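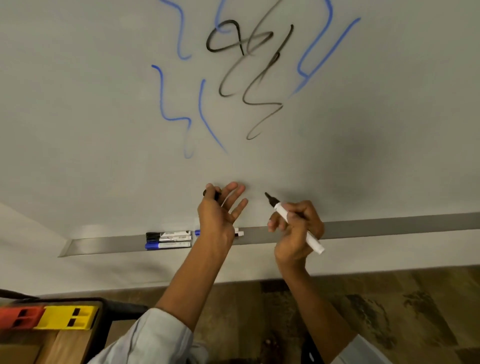 Cap in one hand, marker in the other, ready to write.

Why did the robot keep writing with its cap on?

Think about the last time you used a whiteboard marker. You pulled, you felt a little pop, and off came the cap. You probably didn't even look! Your fingers noticed the pop for you, and your brain said "good, go ahead" while you were busy thinking about what to draw.

Flakalix is a robot arm in the Notuvance workshop, and its job is to write on whiteboards. It has no skin, so it uses a small part called a force sensor, tucked inside its wrist, to feel how hard it is pulling or pushing. When the pull suddenly gets easy, that means the cap has come off.

One November evening the sensor got stuck. It kept sending the very same number, over and over, like a clock that has stopped at lunchtime. Flakalix took that number to mean "cap off," and it set to work. It made 901 strokes across the board, and the cap was still on for every one of them. Worse, it couldn't feel how hard it was pushing either, so it pushed harder and harder (poor board!) until the marker cracked and the arm skidded sideways.
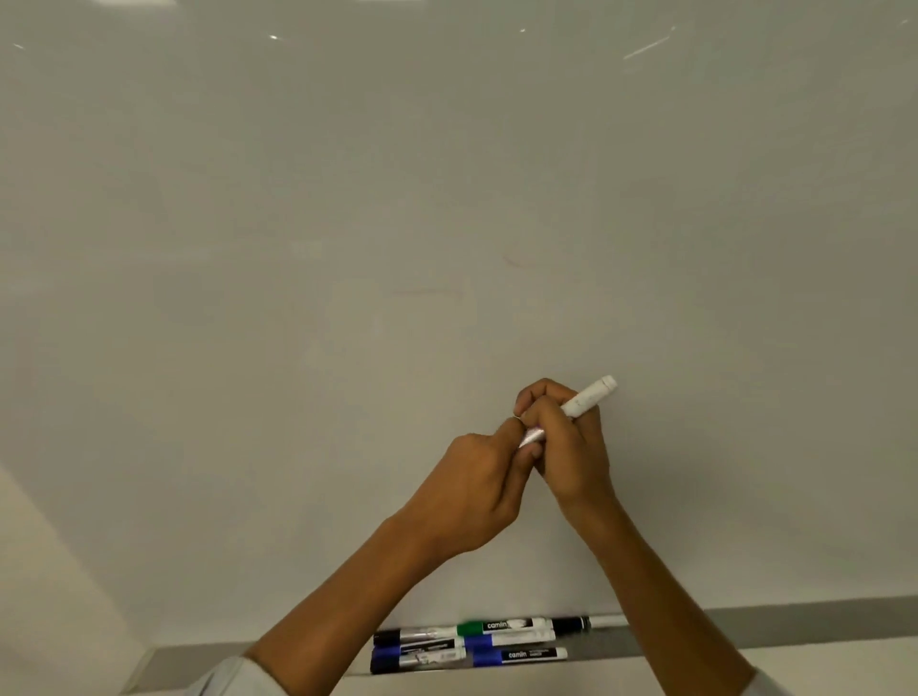
One reader of our page wrote in to ask whether the arm could have bumped somebody when it skidded, and said that a robot ought to stop all by itself if it can't feel anything.

We think so too, and so did the people who fixed it. The arm was behind a fence that evening, so no one was hurt. Now Flakalix wiggles its wrist before each job, and if the sensor's number doesn't change, it stops and turns on a red light. It also draws one short test line and checks with its camera that there is ink on the board. If there is no line after 9 tries, it waits for a grown-up.

If you ever see a robot doing something strange, stay well back and tell an adult, who can press the big red stop button.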